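Print this page | E-mail this page

Powder Coating Line, Salem Works: Progress Report to Pillier
27th March
By the Salem finishing team

Work covered by the second grant payment is on schedule except for the curing oven. The pretreatment tanks were relined in February and are back in use. We moved the rinse stage closer to the drying booth, which took 17 shifts including the electrical work.

We have coated 405 aluminum brackets since the line restarted. Of these, 21 were rejected for thin coverage at the inside corners. Lowering the gun voltage and hanging the brackets at an angle fixed most of it, and the last two batches had no rejects for that fault. Gloss readings are within the range agreed with Skunness, who take the brackets for their outdoor railings.

The oven is the open item. The rear burner cuts out on long runs and the back racks come out undercured. Onutik have quoted for a new control board, and we expect to fit it next month. Until then we load the front racks only.

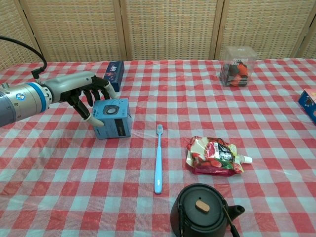 Page 2

Spending to date is within budget. The relining came in under the estimate and we ask to move the difference, 262 dollars, to masking plugs and hooks. Please confirm in writing if this is acceptable.

Next period: fit the control board, run the salt spray panels, and start trials on steel parts.

Contact the Salem office | Copyright Salem Works | Back to top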